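Cables on the floor around a hand-held gripper station: what rule do you follow?

Asked by Piyumi Paul, March 8, 2024

Hello all. We collect demonstrations with two hand-held grippers, mostly cloth tasks at one table. Our lab has safety rules for the robot cell, but they say nothing for a station where a person holds the grippers. Must I write a separate risk assessment? And how do you treat the cables?
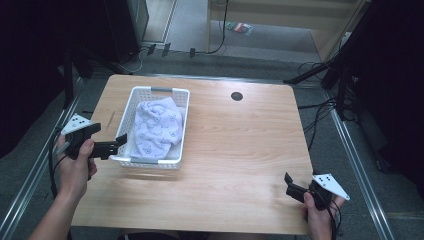
Cloth and basket task, both grippers in hand.

I would like a rule that new operators can read in 2 minutes.

Svend Bach

Yes, write a separate one. The cell rules assume the person is outside, and your person is standing inside everything. Ours is one page and has these points:

Cables from the grippers go down and to one side, never behind the heels of the operator.
Cables by the tripod are tied together and taped before the first recording.
Floor behind the table is cleared of small parts, also clips.
Sleeves up, no rings.
Marker plates are checked every 10 recordings. If one is bent, stop and change it.
After 100 recordings the operator takes a long pause. The wrists get tired before you feel it.

The operator signs the page. We changed it in October, when the tape rule was added.

irkunska_lab

just tape everything down, we never wrote any paper for it

Piyumi Paul

Thank you Svend, I will copy the point about the heels. Do you also tape on carpet? Our tape does not hold so well there.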